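Thursday, morning, before the coffee

Back from the conference since last night. I write this now, because next week I will not remember which talk was which. The main reason of my trip was the poster session on heat damage in thin tissue sections, and it was worth the long flight.

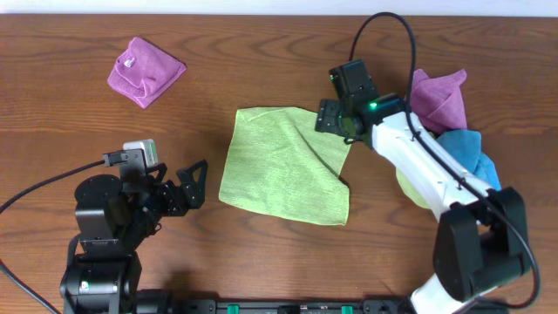 **Amanuel Mersha**
Research associate, tissue imaging

Our poster was number 78, in the far corner near the doors. I had printed 29 handouts and all are gone. Two people from the Watetti group asked why we fix the samples overnight and do not use the short protocol. I had no good answer – we always did it so. Rhonda, do you know who started this? I would like to run both, 200 sections each way, after the new blades arrive.

The best talk for me was the one on staining at low temperature. They showed 2,020 sections from one season, and the edges stayed clean in nearly all of them.
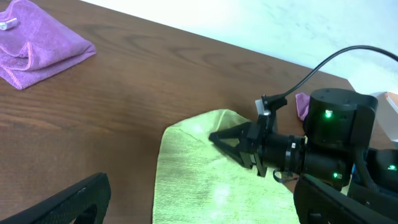
The speaker promised to send me the buffer recipe. If it does not come by April I will write again.

The city was warm and I walked every evening, but the hotel was loud and I am glad to be home in the cold.

To do:

- order blades (ask Rhonda Lavoie for the account code)
- return the poster tube to Huerta
- receipts, also the one for the airport train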